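Arm stops part-way through demo – ticket 233
7/27/18
Jonatan Rønning

Reported by the Mokalham front desk during the open day. The arm on the kitchen table stopped with a fault on the pendant while visitors were watching. The desk restarted it twice from the panel and it stopped again both times, so they rang me.

Setup is the usual one for visits. The visitor names a thing on the table, the operator picks it from the list in Plidix, and the arm goes and gets it. Toy kitchen set from the Sutari box, nothing on the table heavier than the arm is used to.

First check: controller log. The stop is code 20 every time, position deviation on the wrist. Error count since the last clear was 2,892, but nearly all of those are old network warnings from February and have no bearing on this.

Second check: ran the list slowly, one item at a time, with visitors kept behind the tape. Cup, banana and bowl all went through. The red bottle gave the fault on the lift.
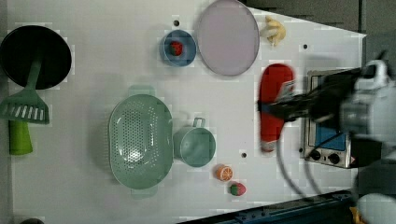 Gripper closed on the red bottle, toy oven beside it.

Opened the gripper by hand from the pendant and ran the bottle again with the lift turned off. No fault. Turned the lift back on at half speed, no fault. Full speed, fault after a second or so. So the grip itself is fine and the trouble is in the move that follows.

Third check: payload setting. Somebody had loaded the profile from the Vik visit, which has the heavier gripper in it. With the wrong weight set, the arm corrects too hard when it speeds up and trips its own limit. The small items have a slower lift in the list, so they never showed it.
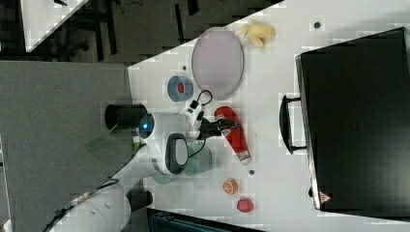

Loaded the correct profile, saved it, power cycled the controller and ran the bottle at full speed 9 times. No stops. Handed back to the operator and the demo carried on for the afternoon groups.

Still to do:
– Rename the Vik profile so it can't be mistaken for ours. Both are called "demo" at present.
– Desk to ring before restarting after a code 20. The panel restart clears the message, and I had to dig for it in the log.
– Clear the old network warnings.

Leaving this open until the profile has been renamed.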